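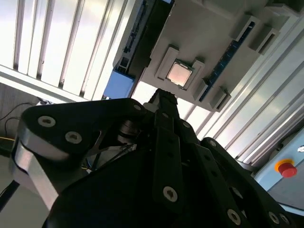
The gripper at the board, Grirkstead open day.

Open Day

Last updated: 2026-04-06
Filed under: Short fiction / Work

They gave us lanyards at the door and a biscuit each, and then we stood behind a yellow line for twenty minutes while a young man in a Zimari fleece looked for the right cable.

I had come because my sister-in-law couldn't use her ticket and because I did thirty-one years on the benches at Grirkstead, back when it was benches. I wanted to see what was on my spot. It was a drinks machine.

"So this is Chala," said the woman with the headset. She had a good voice, the sort they use for train delays. "Chala can seat a processor, close the latches on a memory slot and move on to the next board without being told."

"Told by who?" said a man near the front. She laughed as if he had made a joke.

The arm was bigger than I'd expected for such small work. All those black plates and screws, thick as a gatepost, and it came down to one thin fingertip you could have picked a lock with. The board was tilted above it, grey, with the square chip shining in its holder and a long blue slot to one side. I'd have laid the board flat. I said so to the woman beside me and she moved her bag to the other shoulder.

"Watch the tip," said the headset.

We watched the tip. It went up towards the holder, slowly, and stopped so close to the grey that I couldn't have told you whether it was touching. The daylight was coming hard through the white slats behind it and I had to squint. There was a red stop button on the panel to the right, and I noticed the young man in the fleece had drifted over until he was within reach of it.

"It's thinking," said the headset.

I have worked with people who were thinking. There was a lad called in from the agency one December who thought all through a shift, and he got his cards on the Friday. But I kept my mouth shut, because the children at the front had gone quiet and one of them was holding her breath.

It stayed there. You could hear the fans. Somebody's phone went and was strangled in a pocket.

"In normal running," the headset said, "you'd see 80 boards an hour."

"Is this not normal running?" said the man near the front.

"This is a demonstration."

He wrote that down. He had brought a notebook — I liked him more than I'd expected to.

Then the tip moved. A small sideways push, no more than you'd give a crumb, and back it came. People clapped. I looked at the board and it seemed to me just the same as before, and I looked at the young man, and he was looking at the board too, for longer than I thought he should need to.

"And there we are," said the headset. "Questions?"

A boy asked if it could play chess. A woman asked about jobs and was told that Iveo, who own the whole site now, had put 500 people through retraining. I asked what they had been retrained as. She said that was a really good question and there was a leaflet.

I took the leaflet. There were seven smiling people on the front of it, in clean overalls, and I didn't know any of them.

On the way out we went past the arm again, on the near side of the line this time, because the crowd had bunched up. I got a decent look under the big plate. There was a nest of thin wires in there, beneath a little metal joint, all tucked in anyhow. We'd have been made to do that again. Old Mother Hubbard, as we called our forewoman, would have had the cover off and stood there with her arms folded until it was tidy.

"You used to work here, didn't you?" said the young man. He had seen me staring.

"Over by the drinks machine."

He glanced back at the woman with the headset, who was shaking hands.

"Did the latches ever stick for you?" he said.

I told him they did. I told him what we used to do about it, with the thumb, and he asked me to show him, so I put down my biscuit and held up my hand.

Recent stories
The Weighbridge
A Room Over the Bakery
Second Post
What the Ferryman Charged
Leave the Light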